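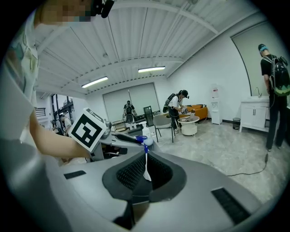 Zineb Lamrani
Project lead, Zolleck washbasin tidying study

This report covers the second period of the grant. The room at Nistport is in use, the fluorescent lights work, and the roller blind over the window has stayed down on my instruction so that the daylight doesn't change halfway through a session. Those were the easy parts of the plan, and I would ask the fund not to read too much into them.

We have 181 completed session sheets, each covering one round of putting small bottles back in their place by the basin. The application promised that this would tell us how people keep a washbasin tidy. I am less sure of that than I was when I signed it. Of the 181 sheets, 77 leave the "where did it end up" box blank, and I don't think we should fill those in from memory, as has been suggested. They are set aside. Zdzisław Kwiatkowski is going through the remainder and has already found that "beside the tap" means different things to different people.

The spending is in line with the budget. The Maeng bottle order came in 14 short and the supplier has agreed to send the missing ones. I have not yet seen them.

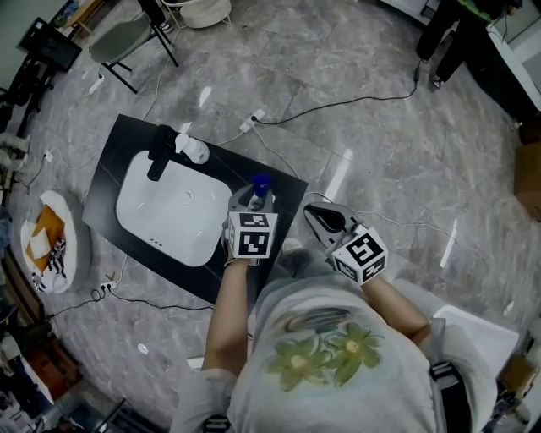
Nistport, January 22, 2018

The basin itself needs a fuller account. It is a plain white one with a black tap, set on a black board on the floor, and the soap dispenser goes on the board with it. Working at floor level was meant to be a stopgap. It is still how we work, and I doubt that anyone kneeling over a basin puts a bottle down as they would at home, standing up, with a mirror in front of them. The Vetenitz stand would settle the question. I have asked for it twice and been told both times that it is on its way.

The floor is my other complaint. Power strips and cables lie close to the board, and too much is left out around it. I have asked for the cables to be taped down and for everything not needed in a round to be moved to the other side of the room. Whether it stays there is another matter.

For the next period I propose 2 changes. We stop adding rounds until the sheet has been rewritten, with the board marked out in areas so that a position can be written down without argument. We also hold back any claim about habits at home until we have repeated part of the work at normal height. That puts the first findings in May, later than agreed, and I would still treat them with care.

The remaining equipment money is unspent and I would like to keep it for the stand. Please confirm in writing if that is acceptable.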